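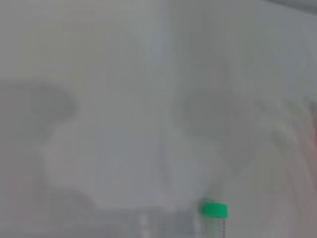

## Progress report: tube handling by teleoperation

Prepared by Lumturie Jurić for Barbara Duda, Tresent
Thu 9 September

### Work this period

Data collection for the tube task is under way at the Ustport lab. Kacper Ziółkowski and Stanisława Gajewski share the remote control work, in sessions of 50 minutes with a break between. Each demonstration is one grasp, one lift and one placement. We dropped the longer sequences in February, when too many had to be thrown out for a single bad grasp near the end.

The wrist view remains the weak point. White on white gives the operator very little to judge depth by, and the green cap is often the only thing with a clear edge. Kacper now lines up on the cap from the head view and uses the wrist view only for the last bit of travel. 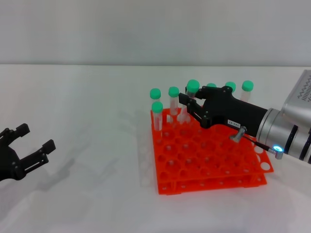

*Right gripper at a capped tube in the orange rack, head view.*

Reaching over the back of the rack is harder than we planned for. The gripper body hides tube bodies from the head camera, and operators slow down noticeably there. Ryszard Szulc has changed the control scaling so that large hand movements produce smaller arm movements close to the rack — both operators prefer it.

### Issues

- Roughly 6 hours were lost to a dropped connection on the leader arms. The cable has been replaced.
- Labelling is behind. Stanisława will take it over from Ryszard.

### Next period

- Finish the back-row demonstrations.
- Trial a darker mat under the rack, supplied by Likitz.
- Train a first policy on the accepted set and report results separately.

No change to the budget is requested. We need a decision from Tresent on the second head camera before the mat trial begins.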